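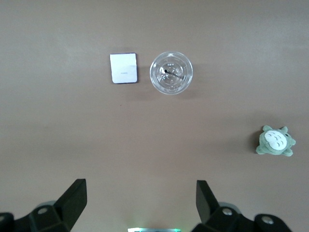

Home About Archive Crafts Contact

So I finally cleared off my desk! I'd been putting it off since July and it took me 38 minutes, and that includes a coffee break. Everything I don't use went into an old Porent box in the closet. The little green Totoro stays out, of course – he's soft and he never asks me for anything. I still need to sort the pens (so many pens!) and figure out where the clear plastic cups should live. Maybe the shelf by the window, if I ever dust it.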